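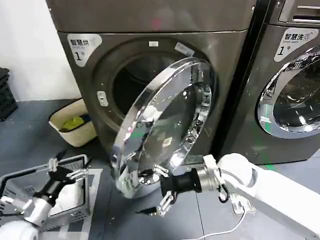 Nenport, January

The lint screen on a dryer catches most of what comes off a load. The remainder goes into the duct, and the duct is where drying times are lost. Ours had crept up over the winter, so I spent an evening measuring.

The run from the laundry room to the outside wall is 25 feet of four-inch pipe with 3 elbows. Each elbow adds resistance equal to several feet of straight pipe, and the last section was flexible foil, which is worse. I replaced the foil with rigid metal, joints facing downstream, sealed with foil tape. No screws through the wall of the pipe, as the tips collect lint.

Damilola Balogun lent me a rotary brush on extension rods. It goes in from the outside end, turned clockwise only, or the rods unscrew inside the duct. Two passes, then a vacuum at the dryer end.

Spin speed matters too. Washing at 1,000 rpm leaves noticeably less water in towels than the 800 setting I had been using for years. I now leave it on the higher one for everything except wool.

The vent flap outside still sticks at half open. Kelechi Ekpo has a spare with a lighter spring, and I will fit it when the wall is dry.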